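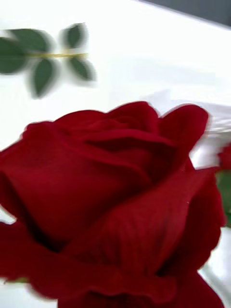

Chia-jung Yau told me to post this and not pay anything yet, on the grounds that a date change is one thing and a cancellation is another and the hall seems to be billing me for both. I'd like to know whether other people read it the same way.

I booked the Ketent Hall in Dosville for my parents' anniversary party. The rental is $1,798 for the day and I paid $1,000 of it when I signed. In the spring my father had to have surgery on his hip, so I called and asked to move the party from June to September. The woman in the office was pleasant about it and said September had openings. I picked a new date over the phone. She said she would "send the paperwork."

What came was an invoice with two lines. One is $831, marked "rebooking." The other is $373 for tables and linens, marked "nonrefundable, original date." There is nothing on it about the $1,000 I already paid.

My contract has a section called Cancellation. It says that if I cancel inside 90 days, the hall keeps the deposit. It has a section called Extras, which is where the tables and linens are. It has nothing called rebooking or date change. When I asked, it was 94 days before the party.

Do I owe the $831? Do I owe the $373 if no tables were ever set up? And is my deposit still my deposit? The caterer (Furtado) moved the date with no charge, so I know it can be done.

partyplanner_by_accident

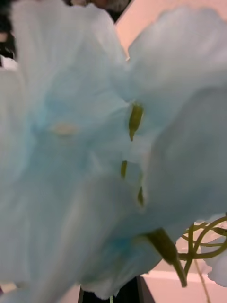
Ifeoma Ogunleye
Answered at 7:40 pm, edited once

I did bookings for a community hall for several years, in a different state from yours. I'm not a lawyer. This is how I would go at it.

First, write to them before you talk to them again. Email is fine. Say what date you called, what you asked for, what date they offered you, and that you accepted it. Ask them to confirm in writing that the $1,000 has been moved to the September date. That is the most important question of your three and you put it last. If they treated your call as a cancellation and then sold you a new booking, the deposit may be gone in their records even though nobody said so on the phone.

Second, ask which section of the contract the rebooking charge comes from. Ask it just like that. A lot of halls keep a fee sheet that is separate from the contract. Look through your signed copy for a line like "renter agrees to the current schedule of fees." It is often in small print near the signature. If that line is there, ask for the fee sheet that was in effect when you signed. If it isn't there, I don't see what the $831 rests on, and I would say so politely.

Third, the tables and linens. Read your Extras section again and see whether the hall owns them or rents them from somebody. When we rented from an outside company we had to pay that company a month ahead, and we passed it on. If your hall owns its tables, then the charge for a day they weren't used is hard to defend. If they hire them in, ask for the supplier's invoice. At 94 days out I would be surprised if anyone had been paid.

You asked at 94 days and the cutoff is 90. Do you have your phone record? Take a screenshot of the call now. Some carriers only show a few months back.

Don't stop payment on anything and don't leave a bad review while this is open. You still need the room in September.

rjt_ekham

Just pay it. Halls do whatever they want and you won't find another one for September now. We lost our whole deposit in Ekham over a snowstorm and they didn't even call back.

dulcie m.
Answered at 9:15 am

Agree with Ifeoma on most of it. I'd add that your county or state probably has a consumer affairs office with a free mediation form. Ours took a few weeks. The hall answered the mediator the same day, after ignoring me for two months.

I disagree a little on the fee. Even with no fee in the contract, you did ask them for a favor by moving the date, and they might say no to the change altogether and hold you to June. So I would go in ready to offer something small. When we moved my daughter's shower they wanted a fee and settled for us giving up the early setup hour.

Also get the new contract signed by both sides before you send out new invitations. An invoice is not a booking. Check that it has the right hours on it too, ours came back with the kitchen left off and we had to have it redone.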